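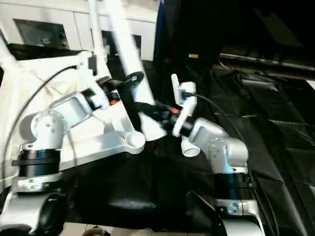

T. Rungrueang

Review: Funberg Two-Arm Bench Cell, Operating and Safety Guide, Second Edition
May 20, 2019

The Funberg guide is sold as a companion to the company's two-arm bench cells and is also offered separately, in a spiral-bound edition of 595 pages. The Birnville Technical Center obtained a copy in December and has used it since then as the working rulebook for its assembly bench. This review considers the guide as a set of rules for daily practice. The arms themselves were reviewed by this office on an earlier occasion and are mentioned only where the text requires it.

The guide is arranged in 11 chapters. The first two cover site preparation and floor marking. They are sound but brief, and a reader who has installed any bench equipment will find little that is new. The chapter on risk assessment is considerably better. It asks the user to write a separate assessment for each task, and it does not accept a single document for the whole cell. Staff at the Center objected to this at first on grounds of time. After the third task the forms were being completed in less than an hour, and the objection was withdrawn.

Chapter 4 deals with shared reach, meaning the space that both arms are able to enter. For work such as the joining of white tube and bracket parts over a covered bench, where the two grippers come toward each other above the same small area, this is the chapter that matters most. The guide requires that one arm be named as the holding arm and the other as the moving arm before a task begins, and that the names be posted at the station. It sets a reduced speed inside the shared space and calls for a full stop if either arm loses its position signal. These rules are clear, and they can be checked by a supervisor who did not write the program.

The section on cables is less satisfactory. Cables that run outside the arm, from the wrist back past the elbow, are common on benches of this type, and a loop that is safe in one pose may catch in another. The guide gives this subject a page and a half. It recommends "adequate slack" and does not say how slack is to be measured or how often clips should be inspected. The Center has adopted its own rule: each arm is moved by hand through its full path before the first run of the day, and the operator signs for it. A third edition should contain something similar.

Rules for people near the bench are given in Chapter 7. Operators are to keep hands below or outside the edge of the work surface while the arms are enabled, and must press the stop control before reaching in for a dropped part. The wording is plain and suitable for posting. The guide does not, however, address visitors or trainees, who are present at many sites and are seldom covered by an operator's training record.

The checklist at the back contains 39 items. Of these, 19 are marked as daily. This is too many for a short shift, and several repeat one another. Onel, whose handbook was previously in use at the Center, manages the same ground on one side of a card. That handbook is weaker on risk assessment and has no treatment of two-arm work at all.

The index is poor. "Emergency stop" appears under three headings with different page numbers, and "gripper change" does not appear, although the procedure is in Chapter 9.

The guide is recommended for sites that run two arms over one bench, provided that the section on cables is supplemented by local rules. Sites with a single arm may continue with the Onel handbook. Copies may be consulted at the Birnville office during normal hours and may not be removed from the building.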